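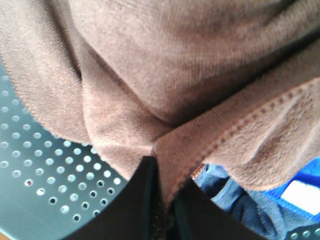 Brown microfiber towel with a soft nap.

Workshop tips: cleaning acrylic cabin windows on light helicopters
Compiled by Nayara Portela, Colledine hangar. Revised 24 August 2020.

Acrylic scratches more easily than glass, and most of the fine scratches we polish out were put there by cleaning. The points below apply to windshields, chin bubbles and door windows. The maintenance manual for the type takes precedence.

Rinse before you touch the surface. Flood it with clean, lukewarm water and let the grit run off. Remove rings and wristwatches. Dried insects should soak under a wet cloth for 6 minutes, longer in direct sun, with the cloth kept wet.
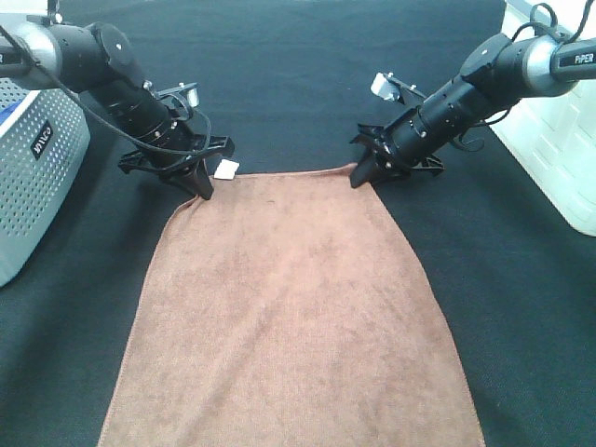
Towel spread flat, white tag at the corner. Cut tags off before use on acrylic.

Use mild soap and water. Do not use ammonia glass cleaner, acetone, gasoline or paint thinner. These can craze the surface, and crazing does not polish out. Keep rotor head degreaser off the windows as well; mask them if you are working overhead.

Wipe in straight lines, top to bottom, with light pressure. Circular strokes leave marks that show up as halos against a low sun. Turn the towel to a clean face after each pass. 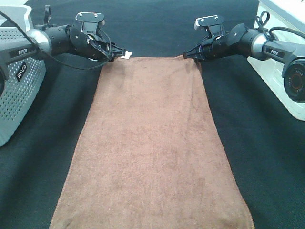 Towel laid out lengthwise on a black cover. Hems can be stiffer than the nap; keep them off the window.

Wash window towels separately from shop rags. No fabric softener, which leaves a film. Tumble dry on low or hang. A towel that has been on the floor goes to the wheel and skid bin and stays there.

Do not rub a dry window. Rubbing builds a static charge, and the charge pulls dust back on. Blot with a damp towel and let the rest air dry. 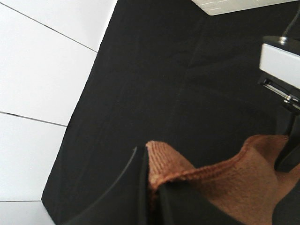
Black cloth over a flat surface, white tile at left.

Parts removed for cleaning go on a padded bench, outer face up. Shake out the padding first. Metal chips in the cloth will mark a door window under its own weight.

Log any scratch you can feel with a fingernail and report it to Mirela Arruda before polishing. Polishing removes material, and the manual sets the limits.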